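Counting towels: what our demonstration numbers do and don't tell us
Speaker notes, Vetwood internal methods day, 13th March

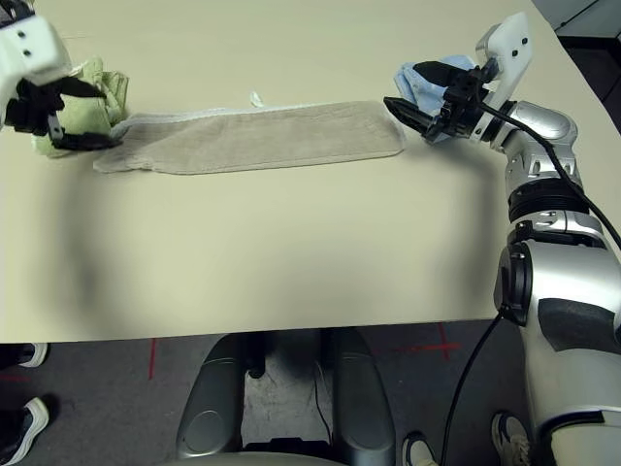 More data fixes most of this, according to a remark left on the draft slides, and the person who left it would like me to say so early. Fine, I've said so. The remark goes on that every folding policy looked hopeless until the dataset got big enough, and that I'm worrying over the quality of examples we could simply drown out. Leave that up for a moment. I'll spend the rest of the slot disagreeing with most of it.

SLIDE 2. The headline figure
Since January we have recorded 2,760 cloth demonstrations. That is the number in the report and the one people quote back to me.
After review, 2,337 were kept.
Ask the room: kept according to what? Wait for an answer. Last time the silence was useful.
The rule was "the cloth ends up in the target state." It says nothing about how it got there. A run with three fumbled grasps and a lucky drag passes. A clean run with a crooked last fold fails.

SLIDE 3. Two arms, more than one cloth
Point back to the first slide. Towel flat in a long strip, a different cloth in each gripper. Good setup for variety, and I was in favor of it.
My complaint is with the labels. We write one line of text per episode. With several cloths in play, one line can't say which hand was meant to be doing what, or when the job changed.
Ljungberg's team splits episodes into short segments and labels each one. Slower. I used to think it was fussy. I've come around, mostly.

SLIDE 4. Who is teaching whom
We have 4 operators. Each has habits. One always starts from the left end. One regrasps constantly, even when the first grasp was fine.
The model learns the habits along with the task, and we then call the result "a strategy." I'd like us to stop using that word until somebody can show me the difference.
(If short on time, skip to slide 6.)

SLIDE 5. The Fudow comparison
Careful here. Their curve goes up nicely with dataset size. Their test towels came out of the same batch as their training towels. I asked, and they confirmed it without any fuss.
So the curve shows that more of the same helps with more of the same. I believe that. I don't think it helps us with a stiff new dishcloth on a different table.

SLIDE 6. A small check
We pulled 17 kept episodes and had two reviewers mark the moment each grasp was "secure." They disagreed on most of them, sometimes by a full second.
Small sample, and I know it. Say that before someone else does.
Still, if two people can't agree on what a good grasp looks like on replay, I'd like to know what the success label means.

SLIDE 7. What I'm asking for
Hold new recording on the Jinden tables for two weeks.
Relabel a slice of what we have, in segments.
Record failures on purpose, and keep them, marked as failures.
Train on the smaller relabeled slice and on the full set, same test cloths, none of them seen before.
If the full set wins, I'll put the remark from the start of the talk on my own title slide next year.

Questions. Expect one about cost. The relabeling estimate is on the backup slide, and it's probably low.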